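Gripper build, the bench pictures

Hi again! A few of you asked to see how the hand-held gripper is coming along, so I'm finally putting up a page for it. I've been working on this thing since June, mostly in the evenings at the shared workshop in Likodville, with the fiddly bits done at home on the kitchen counter. I'm not an engineer, I just like making stuff that grabs other stuff.

The idea is simple enough. You hold the gripper in your hand, you squeeze, it picks things up, and a camera on it records what it saw along the way. Later on a small arm should be able to copy the same moves. I'm calling the gripper Pluretti and the arm Barlow (the names came before the parts did, which tells you how I plan a project).

The finger pads have eaten most of my time so far. I started out with flat ones and they were awful – anything round just rolled away. The black rubbery ones have a V-shaped notch with a mesh texture on the inside faces, and they're my favorite part of the whole build. I'm on version 4 now. Gray for the housing, black for the fingers, and I'm not changing the colors again, I promise!
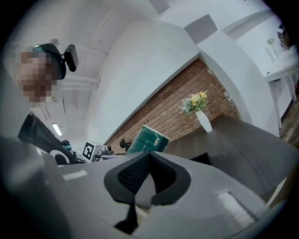 Morfudd Llewellyn wrote in to ask whether softer pads wouldn't wear out too fast, and she would go for a firmer rubber with a deeper notch, even if it means squeezing harder. She also wants to know how many squeezes I get before the tips start to tear.

Good questions, Morfudd! I ran a set through 500 squeezes on a foam block and the tips held up fine, but the stem under the pad got a little floppy toward the end. So I think the stem is the weak spot and I'd like to thicken that first. I did try a firmer rubber early on and my thumb was sore by bedtime. A deeper notch I haven't tried yet, and now I want to.

A few numbers for the people who always ask. The whole gripper weighs 303 grams without the cable, which is fine for ten minutes and a bit much for an hour. The jaws open to 70 millimeters. I'd love a little more, but then the housing gets too wide for my hand, and I have small hands.

Next up is the trigger spring. The one I have came out of a Jacquet stapler and it's way too stiff – great for staples, terrible for grapes. After that I need to redo the cable exit, and then Barlow finally gets its turn. If you have a good source for light springs, please drop me a note. I'll add more pictures once the new stem is printed.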